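Kakakhel: how to get through the Clomcombe raid without a healer

Quick one, posting before the Saturday reset. Been asked this a lot on the Fallell server so here goes. Mobile version only, PC has different timers.

What you need: level 44 minimum. Two fire wards. A Restis charm if you have one, if not the plain iron one works, just slower. Leave the big potions at home, they share a cooldown now.

First gate. Don't fight the archers. Run left, hug the wall, wait for the bell. Then go. If you hear the bell twice you were to slow, back out and start over.

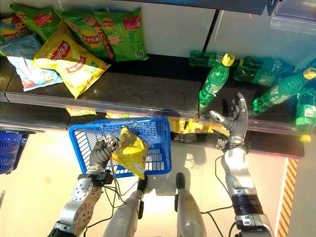

Grabbing a bag of snacks

Second gate is the one that kills people. The floor tiles light up in the same order every time: near, far, near, middle. Tap dodge on the flash, not after. Turn off auto-target in Settings > Combat before you go in or your guy will walk straight into the fire. Lost a whole evening to that.

Stand on the middle tile when the captain drops to 98 health. He stuns himself. Free hits.
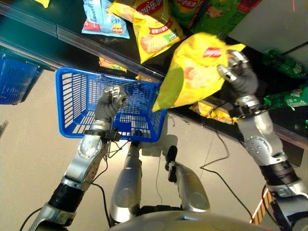

Manouchehr Parsa wrote in to say the stun also works from the far tile, as long as your ward is still up, and that it leaves you closer to the door. Tried it, he's right. Bit riskier if your phone lags.

Now the boss. 188 armor, so forget daggers. Hammer or staff. Phase one, circle right and hit after the third swing. Phase two he calls the dogs. Ignore the dogs! They vanish when he roars.

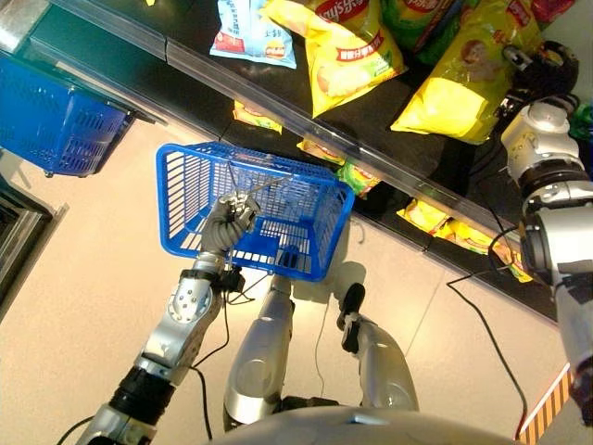
Phase three, pop your second ward right away and burn everything. Specials, charm, the lot. Don't save anything, theres no phase four. If he heals you took too long on the dogs.

Loot: chest behind the throne, left side. Open it before you touch the exit stone or it's gone.

Still stuck? Lower your graphics to medium, the dodge window feels much better. Hard mode guide sometime in October.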